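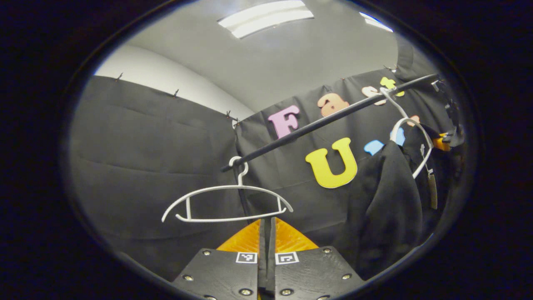 Figure 3. Tringle noire : cintre blanc vide et cintre portant un vêtement noir.

4.2 Le cintre vide
Dans les 25 foyers de l'enquête Calado, le cintre vide jouit d'une étonnante immunité. On trie les manteaux, on donne les pulls – lui reste. Marchetti y voit une réserve ; Hjaltadóttir, plus sévère, un remords en plastique. La figure 3 montre cette cohabitation sur une même tringle. Le vêtement, au moins, peut invoquer l'hiver.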